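教机器人擦桌子,我在弗勒伦维尔待了一个下午

2022年9月27日

上周收到吉勒纳实验室的邮件,说他们那套遥控示教系统终于肯让外人上手了,问我要不要过去玩一下。我当天就回了两个字:要去!(写这个栏目写到现在,机器人展会看过不少,真让我自己握着手柄教一台机器人干活,还是头一回。)

实验室在弗勒伦维尔老电话局的二楼,楼下是一家修自行车的铺子,进门那段楼梯一股机油味。我到得早,在走廊里喝了一杯他们的咖啡,很淡,不评价了。

先说新闻本身。吉勒纳这次公布的项目叫“马利根”,名字取自高尔夫里那种打坏了可以重来一杆的规矩。意思也差不多:人用遥控的方式带着机器人做一遍家务,做坏了就倒回去,从坏掉的那一步接着教,前面好的部分留着。以前他们的做法是一遍不行就整段作废,从头再来,工作人员跟我讲起那段日子的时候,脸上的表情我看懂了。

项目从今年7月开始收数据,到现在一共攒了1625段示教,分属36种任务,擦桌子、拉抽屉、把杯子从这头挪到那头,都是这一类。大部分示教是在模拟环境里录的,一个渲染出来的房间,里头摆着家具和一台模拟的机器人,操作的人坐在外面,看着机器人视角的画面,手里握两只手柄。真机当然也有,就在隔壁屋,不过排队要排很久,新手一律先进模拟房间练。我也一样,没有特殊待遇。

上手之前有一段很短的讲解。左手柄管底盘和头,右手柄管手臂,扳机一扣夹爪就合上。听着简单吧?我当时也觉得简单,还跟旁边的人说这不就是打游戏嘛。

然后我就把自己开到墙边去了。 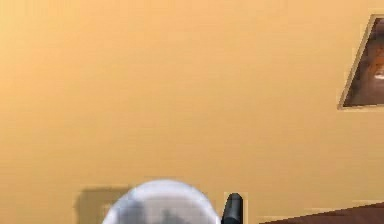

手柄上的转向比我想的灵敏得多,轻轻一推,视角就甩出去一大截,我再往回推,又推过了头。来来回回折腾了好一阵,旁边的工程师很有耐心,只提醒我一句:先停,松手,看清楚自己在哪儿,再动。后来我发现这句话几乎适用于整个下午。

还有一个我完全没料到的难处,就是距离。平时伸手拿东西,眼睛和手配合惯了,根本不用想。隔着屏幕就不一样了,夹爪看着已经碰到抹布了,一合,空的。再往前送一点,又合,还是空的。我越急越往前送,最后手臂直接顶在桌沿上,系统弹出一条提示,让我后退。工程师教我一个土办法:看影子。夹爪和它的影子快要碰到一起的时候,就差不多到了。这招真管用!后面我基本就靠这个活着。

擦桌子这个任务,完整地录下来大概不到一分钟,我第一次成功用了多少时间就不写了,给自己留点面子。总之抓起抹布,压下去,从左抹到右,抬起来,再回来一趟。压的力道特别难拿捏,压轻了等于在空中比划,压重了机器人会报警。好在有“马利根”那个倒回去的功能,我按一下,画面就回到抹布刚被抓起来的那一刻,前面好不容易抓到的那一下不用重来。按下去的时候真的有一种得救了的感觉。

我问他们,像我这种歪歪扭扭的示教,录进去会不会把机器人教坏。回答挺有意思的。他们会给每一段打分,太离谱的不用,但有一点晃、有一点犹豫、中间纠正过来的那种,反而会特意留一部分。机器人自己干活的时候也会偏,如果它学的全是干净利落的动作,一偏就不知道怎么办了;见过人是怎么从歪的地方慢慢找回来的,它就多一条路可走。这么说来我那一下午的手忙脚乱也算有点贡献,嗯,我选择这么理解。

除了遥控,他们还有另一种教法,是直接用手掰着真机的手臂走。我在隔壁屋试了几分钟。手臂会进入一种很软的状态,你推它就跟着走,像带着一个特别听话的舞伴。比手柄直观太多了,我第一次就成了。但是缺点也明显,人得站在旁边,手臂边上老有一双人手,摄像头拍到的画面里全是我的袖子。而且站久了腰疼。操作员们的意见分成两派,有人坚决站手柄,有人说拉抽屉这种活儿还是得用手带,手柄怎么都拉不顺。我个人投手掰的一票,虽然我只试了几分钟,没什么发言权。

项目里跟他们合作的还有一家做手柄的小公司,叫科斯特尔,也在本地。这批手柄是他们改过的第4版,加了一点震动反馈,夹爪碰到东西的时候手心会轻轻一麻。之前几版没有这个,据说新手抓空的次数要多得多。我很难想象,我有震动都抓空成那样了。要说不满意的地方,手柄偏重,我手小,握到后半程小指就够不太着下面那颗键了。我跟他们提了,他们拿本子记下来,说不止我一个人这么讲。

接下来的安排是这样的:吉勒纳准备从附近居民里招50位志愿操作员,没有经验也可以,年纪大一点的更欢迎。他们说现在的数据绝大多数出自实验室的年轻人,动作习惯太像了,机器人学出来也是一个路子。每人来两个半天,先在模拟房间里练,练熟了再去带真机。有车马费,咖啡管够(就是我说的那种咖啡)。

报名在他们一楼门厅登记,就在自行车铺旁边那扇绿门里,填一张表就行,也可以打实验室的电话约时间。有一点要提醒,容易晕3D游戏的朋友先跟工作人员说一声,他们可以把转向速度调慢。我就是回家之后才知道有这个选项的,当时要是调慢一点,可能不至于晕到坐过站。

另外很多人在我之前那条预告下面问,什么时候能买到会擦桌子的机器人。我替大家问了,他们没有给时间,只说目前训练出来的模型在模拟房间里擦得还可以,搬到真机上就时灵时不灵,换一张桌子、换一块抹布都可能出状况。我在真机那屋看了两轮,一轮擦得挺像样,另一轮它捏着抹布停在半空,怎么也不往下放,最后是操作员接管过去收的尾。接管的那一段也会录下来,当新的示教用。

我给自己也报了名,排在下一批。手柄的转向速度,我已经在表上勾了“慢”。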